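Holzwürfel und Einlegerahmen: Sortierplatz einrichten und pflegen

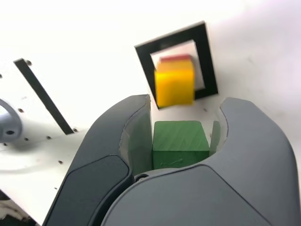 Werkstatt Lernmaterial, Stanciu

Die Anleitung gilt für Würfelsätze der Reihe Dendimow mit schwarzem Quadratrahmen auf weißer Arbeitsfläche.

Material
Würfel, lackiert
Quadratrahmen
Weiße Grundplatte
Fusselfreies Tuch, Schleifvlies fein
Wasserbasislack im passenden Farbton

1. Grundplatte trocken abwischen. Lackabrieb mit leicht feuchtem Tuch entfernen, kein Lösungsmittel verwenden.

2. Rahmen auflegen und anzeichnen. Er muss nicht parallel zur Plattenkante liegen; eine leichte Drehung ist zulässig, solange ringsum 5 cm frei bleiben. Danach fixieren.

3. Würfel einzeln prüfen. Sichtbare Holzmaserung unter dem Lack ist normal. Kleine Schrammen und helle Stellen, wie auf der Vorderseite des grünen Würfels, werden notiert, aber nicht ausgebessert. Erst wenn rohes Holz freiliegt oder sich eine Kante rau anfühlt, wird nachgearbeitet.

4. Nacharbeit: Stelle in Faserrichtung anschleifen, Staub abnehmen, dünn lackieren. Über Nacht trocknen lassen, bei Bedarf zweite Schicht.

5. Würfel probeweise in die Öffnung setzen. Klemmt er, liegt meist zu viel Lack auf den Kanten. Kanten brechen, erneut prüfen.

Lagerung
Nach Farben getrennt in Kästen von Biltedano, Deckel geschlossen. Ersatzrahmen: Bestellnummer 3396, Ersatzwürfel grün: 1082. Bestellungen im Juni gesammelt an Pincombe.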